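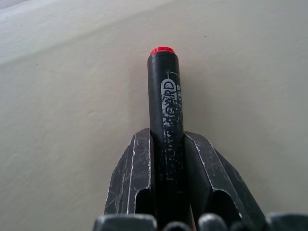
A red board marker between the fingers of a gripper. The white lettering has mostly worn away below the word "BOARD."

Can It Put the Pens Away Yet?

By Tala Geagea
May 25, 2018

The list taped up in the workshop at Lemorance has 11 jobs on it. Put the pens back in the cup. Wipe the bench. Fold a shop towel. Sort the short screws from the long ones. Plug in the charger. Hang the apron on its hook. The rest are in the same spirit, the kind of thing you'd ask a teenager to do before leaving for the day.

Lemorance is a small engineering firm that used to make feeders and conveyors for packaging lines. It still does, and that work pays the bills. But for the past few years it has also been trying to find out which of the jobs on that list a robot arm can do well enough that a customer would pay for it. I spent two days there this spring with the list in my hand.

The short answer is three. The arm can put the pens away, it can move parts from a bin to a tray, and it can wipe a flat bench if the bench has been cleared first. Everything else is either slow, unreliable or not started.

I'd read enough headlines about robot butlers to find that a letdown. The people at the firm did not. The engineer who runs the arm most days told me that when they wrote the list, they could do none of it without telling the machine exactly where each object was, down to a fraction of an inch. Now they can drop a marker on the table at any angle and walk away.

Picking up a marker

A marker is a good place to start, and a lot of labs start there. It's cheap and light, it doesn't break when you drop it, and there's always one lying around. It has a long, straight barrel that two flat fingers can close on.

It also rolls. That was the first thing I saw go wrong. The arm came down a little off center, one finger touched before the other, and the marker went off the edge of the table. The arm closed on nothing, lifted, carried nothing to the cup, and opened its fingers over it. Then it went back to its starting spot and waited for the next job.

The software has a check for this now. If the fingers close all the way, there can't be anything between them, so the arm is supposed to stop and look again. On the first afternoon the check was turned off because of another test. On the second morning it was on, and the arm went back for a missed pen without being told.

The next problem is the cup. Lifting a pen is one thing. Getting it into a cup with other pens in it is harder, because the one you're holding hides part of what you need to see, and the pens already in there lean in every direction. A person doesn't plan this. You push the pen in and wiggle it until it drops. The arm has to be taught to wiggle, and taught when to give up wiggling.

With an empty cup, it got 10 pens out of 10 while I watched. With a full cup it did a lot worse, and one try ended with the cup on its side.

Then there's the cap. None of the 11 jobs asks the robot to take the cap off a marker or put one back on. I asked why, and the engineer said it had been on an early version of the list and they'd crossed it out. You need to hold the barrel with one hand and pull with the other, hard enough to beat the snap and not so hard that you fling the cap across the room. That means two arms. Lemorance has one.

What the customers want

Most of the calls the firm gets are from small plants. One that let me visit is Flakdale, which packs art and school supplies into kits. It is a low brick building with three packing lines, and at the end of each line there are people who stand at a table and fix what the line got wrong. A kit comes through with two glue sticks and no ruler, and someone takes one out and puts one in.

The plant manager would love a robot at that table. She has trouble filling the job. It's dull, it's hard on the wrists, and the fall rush starts before the summer hires have learned what goes in which kit. She had looked at arms from several makers and watched a lot of videos.

"The videos are always one thing," she told me. "One block, one cup, one whatever. I have a box with a protractor lying on top of a pack of crayons with a pencil stuck under both of them."

I watched her people work for most of an hour. They hardly looked at their hands. A woman who had been on that table for several years could feel that a kit was short by lifting it. She'd reach in, slide a finger under the top layer and come out with the extra glue stick, and by then her other hand had the ruler. It took her a few seconds. I timed the arm at Lemorance moving a single pen from table to cup, and it took around 20.

Speed can be improved. The manager said she could live with slow, since a robot can work through the night. She could not live with a machine that needed a person standing next to it. If someone has to be there to pick up what it drops, that someone may as well pack the kits.

She has not bought one. She did buy a machine that weighs each kit and kicks out the light ones, and she's happy with it. It has no arm and no fingers.

The towel

At home the jobs are worse. A factory can put the same bin in the same place every morning. A kitchen can't, or at least mine can't.

I asked to see the towel, because laundry is what everyone I know wants a robot for. The towel job at Lemorance starts with a clean shop towel dropped in a heap. The arm is supposed to find a corner, lift it, lay the towel flat, and fold it in half.

It found a corner. It lifted. The towel came up in a twist, and the arm set it down in a new heap that looked much like the old one. It tried again. I went to get coffee, and when I came back it was still trying. The engineer said that once in a while it does get there, and that they once let it run through lunch to see.

The trouble is that cloth has no fixed shape. A marker lying on its side looks like a marker lying on its side. A towel can look like a thousand things, and a corner can be folded under, or tucked behind, or look just like a wrinkle. People sort this out by touch. They run the edge through their fingers until they reach the end. The arm's fingers are hard and flat and can tell little more than how far apart they are.

Softer fingers would help, and there are people working on them. They wear out quickly. Hard fingers wear too, but they can take a beating for months and still close straight.

Counting the failures

Vlček is a one-man consulting business two towns over. He asked to go by the name on his van. He has put arms into machine shops and bakeries, and he has taken a few back out. His work is mostly telling owners what they shouldn't buy.

He has a test he uses before he takes a job. He asks the owner how often a mistake would be all right. Most say never. He asks again. If a dropped part lands in a tray and can be picked up later, he can usually help. If a dropped part jams a machine or lands in the food, he tells them to wait.

"A robot that works 95 times out of 100 sounds great," he said. "Run it every minute and it messes up three times an hour."

He thinks the pen job is as good as done, in the sense that he'd be willing to sell it if anyone wanted to buy it. He doesn't know anyone who does. Putting pens in a cup isn't worth the price of an arm. What's worth the price is an arm that can do the pens, and the towel, and the charger, and the next thing you think of, without a week of setup for each.

That is where the money is going now. Lemorance has started using a program called Nakodex, which keeps a record of every try the arm makes, good and bad, so that the software can be trained on them. Before, each job was written by hand. With the new approach, a person steers the arm through the job over and over, and the machine is supposed to pick up the pattern. It takes a lot of tries. Some of the staff spend whole mornings steering the arm to a pen, closing the fingers, lifting, putting it down somewhere else and starting again.

I had a turn at it. You hold a controller, watch the arm, and try to move as if its fingers were yours. On my first go I pressed the marker into the table and had to be told to back off. By the fourth or fifth I could pick it up without knocking it over, though I still couldn't have done it quickly. It gave me some respect for the thing. With only two stiff fingers and no feeling in them, I wasn't any better at the cup than the robot was.

The next date on the wall at Lemorance is in November, when they plan to run the whole list again from the top. The engineer expects the charger to move over to the finished side, and maybe the apron. She isn't promising the towel.

At the end of my second day she shut down the arm, picked the pens up off the table in one handful and dropped them in the cup. Then she wiped the bench.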